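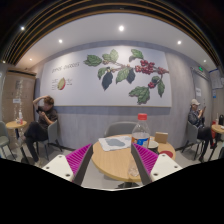
The tasting room at Sameo, with the coffee cherry mural on the back wall.

Remedios Escobar does not like when people call her place a cafe. "A cafe must be fast," she says. "In my room you sit, and if you want to look at your phone for one hour, you look."

She opened Sameo in Cakthorpe with two tables and a loan from her sister. Before this she worked many years in the office of Ivonton, a small company that imports green coffee, and she says she knew the price of every bag but almost never drank a good cup. Today she has 417 names on her mailing list, and she answers the letters herself in the evening.

The furniture was a long discussion. She wanted round tables in light wood, low and not too big. The gray chairs came later, after she tried a set of stools that she now calls "a punishment." She kept the walls pale. "The color is for the wall panel," she explains. "Everything else can be quiet."

The panel shows a branch of the coffee plant with green leaves and red cherries, and under the lettering there is a drawing of a cherry cut in half. Escobar paid for it before she paid for the second grinder. Many guests, she tells me, have been drinking coffee all their life and did not know that it begins as a fruit. "They ask me if it is a tomato. I am not angry. I also asked strange things when I was new."

Her guests bring their own bottles and cups, and she allows it. She only asks that they use a coaster. Paper napkins are a different subject - she would like to change to cloth, but the laundry in Cakthorpe asks too much for small orders, and she does not have space for a machine.

In December she will start to serve a coffee from Benítez, a farm she visited two times. The owner is 74 and still walks the rows every morning. "He walks faster than me," says Escobar. The first delivery is small, and she has not decided the price yet.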